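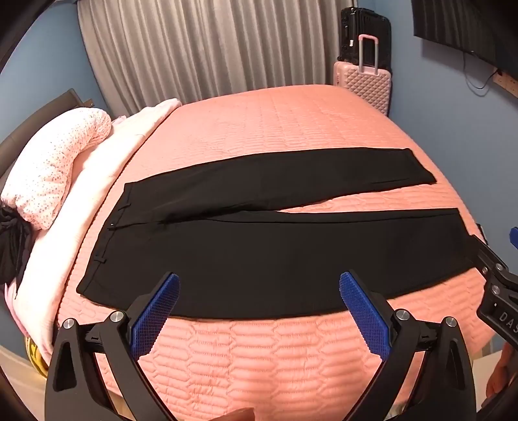 Catholm > The House > House Diary > Linen and Clothing
Filed under: Daily entries, Clothing, Ilie corridor

05/12/2023

The day was given over to clothing on the Ilie corridor, as set out in the winter plan. Work began after breakfast, once the residents had gone down and the windows had been opened for a short airing. Petrică Mihăilă joined the writer from the sewing room and remained until the midday meal. The corridor was quiet throughout and no callers were received.

It had been agreed beforehand that garments would be dealt with on the beds. The table in the linen room is still covered with the parcels returned by Folden, and they cannot be moved until the delivery notes have been signed. A made bed gives a good flat surface at a reasonable height, and a full-length garment can be laid out on it without hanging over. The pink quilted bedspreads are well suited to the purpose, apart from one drawback recorded further down in this entry.

Black trousers were taken first. They form the larger part of the formal clothing on this corridor and are the cause of most enquiries at the hatch. The method followed was the one in the house guidance. Each pair is laid out flat with the waistband to one side, pockets are emptied, and the belt loops are checked by hand, with a light pull on each. The seams are then followed with the fingers from the crotch to the hem. Any pair that passes is folded with one leg over the other, then in half, and placed in the owner's drawer or on the hanger if one has been asked for. Any pair that does not pass goes to the sewing room with a slip pinned at the waist.

Petrică Mihăilă raised the matter of hems. In his view too many pairs have been sent to him in the past for a hem that only needed pressing, and he asked that the hem be turned out and looked at before a slip is written. The request was accepted and will be added to the guidance. He also asked that slips be written in capitals. This was accepted as well, with some reluctance, as the writer's own capitals are no better than the writer's ordinary hand.

The drawback of the bedspreads is lint. Black cloth shows every speck, and pale bedding gives up a good deal of fluff, above all when a blanket has been folded at the side and is leaned upon during the work. The clothes brush belonging to the corridor could not be found in its place. It was later discovered in the bathroom cupboard behind the spare soap. All black garments were then brushed a second time before being put away. In future the brush is to hang on the hook inside the linen room door and is to be returned there at the end of each session by whoever has used it last.

It was also noted that black garments are difficult to tell apart once they have been piled together. A pair of trousers was put with a jersey from the next room and a short search followed. Name tapes would have prevented this. The tapes in use at present are the narrow white kind, and in a number of garments they have been sewn so close to the care label that they are read as part of it. Petrică Mihăilă proposes to sew them at the centre back of the waistband, on the inside, where they will be seen as soon as the garment is opened. A new roll of 100 tapes is held in the sewing room and will be used for this corridor before any other.

Pillows and blankets were attended to in passing, although they did not form part of the plan. Pillows had been moved to the side to make room and were put back when each bed was finished. The residents' own cushions and patterned pillowcases were left as they were found. The house has no wish to impose a uniform appearance on private rooms, and a dotted or flowered pillowcase brought from home does no harm. Residents are asked only that such items carry a name before they are sent down with the wash, for Folden will not accept responsibility for unmarked goods.

On the subject of Folden, the delivery of the previous week remains in dispute. The delivery note states 11 bedspreads. The parcel as opened did not agree with the note, and the driver had left before this was discovered. The writer telephoned before lunch and was told that the matter would be looked into. The same answer was given in February on the matter of the bath towels, and those towels were in the end recovered only when a member of staff went to collect them in person. A letter has been written and a copy placed in the laundry folder. Should no reply be received by the next collection, the sacks will be opened and checked at the door in the driver's presence, however long that may take and whatever the weather.

Lunch was taken late. The soup was leek.

In the afternoon the writer continued alone, Petrică Mihăilă being needed for the dining room curtains. Rooms 2 and 3 were completed. Room 2 presented no difficulty. The resident had sorted the drawers in advance and had left a written note thanking the house for its trouble, which has been kept. In Room 3 the resident wished to be present, and this was of course allowed. A useful conversation took place on the proper folding of trousers. The resident was taught as a young man to fold along the crease and hang from the hem, and holds that folding in half for a drawer spoils the knee. The writer explained that there is not sufficient hanging space on the corridor for all trousers to be hung. The resident replied that there would be if the winter coats were moved to the ground floor. This is correct. The question of the coats will be put forward at the next house meeting.

The Dodeck storage boxes have now been in use beneath the beds since the spring, and some remarks may be of service to those considering them for other corridors. They slide well on the bare floor and badly on the rugs. The lids are sound. The difficulty is that residents cannot easily reach them without kneeling, and several have ceased to use them for that reason, with the result that clothing not wanted in the season stays in the drawers and clothing in daily use is left out on the beds and chairs. A crumpled garment at the end of a bed should not be taken as a sign of carelessness on the resident's part. More often it has no other place to go. The writer recommends that the boxes be pulled out by staff at the change of season and at any other time on request, and that this be made known to residents in plain terms.

Shoes were not examined. They had been entered in the plan for the same day, and the writer considers this was too much to attempt.

Some damage to record. One pair of black trousers from the far end of the corridor has a seam opening at the crotch, small at present, and was sent to the sewing room. Another pair has lost a belt loop altogether. The resident, when asked, said that it had been gone for years and that he wears braces. He did not wish it replaced. His wish has been noted on the clothing card so that he will not be asked a second time. A grey skirt was found to have been shortened with safety pins and will be hemmed properly once the resident has tried it on and confirmed the length. One bedspread has a line of quilting coming undone near the foot. It can wait until the mending of the curtains is finished, but should not be sent to Folden in the meantime, as the thread will certainly run in the machine.

Ironing was light. The steam iron on this corridor has begun to leave a mark on dark cloth when held upright and then set down, and until it has been descaled a damp cloth is to be placed over all black garments. The old dry iron may be used in its stead. It is heavier, and those with weak wrists are excused from it.

The corridor was put in order before tea. Bedspreads were straightened, blankets were refolded, the brush was hung on its hook and the window at the stair end was closed. Two garments without names were carried to the hatch, these being a black cardigan and one odd sock of good wool, and they will be held there for the usual period.

Carried forward to the next session: shoes; the remaining rooms past the stair; name tapes for the whole corridor; the reply from Folden; the coats. Petrică Mihăilă asks that the good scissors be returned to the sewing room. They were borrowed for the parcels and are believed to be under the delivery notes.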